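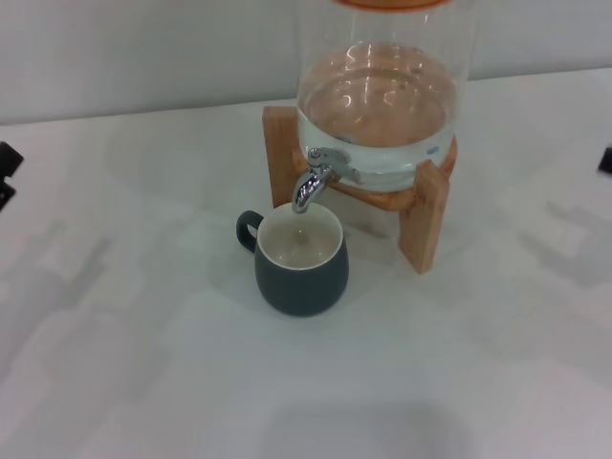 What does a first-year budget for a tabletop robot station cover?
It covers the arm and gripper, the table, spare parts, staff training and a reserve for repairs.

Equipment planning at Wurnden

The Wurnden plan, adopted in December 2019, set out purchases for the Estdale site. Gripper pads were priced at 50 dollars a set and household test items, such as mugs and drink dispensers, at 70 dollars per station. Training took 419 dollars. The largest line - 2110 dollars - was held for repairs and released the following August.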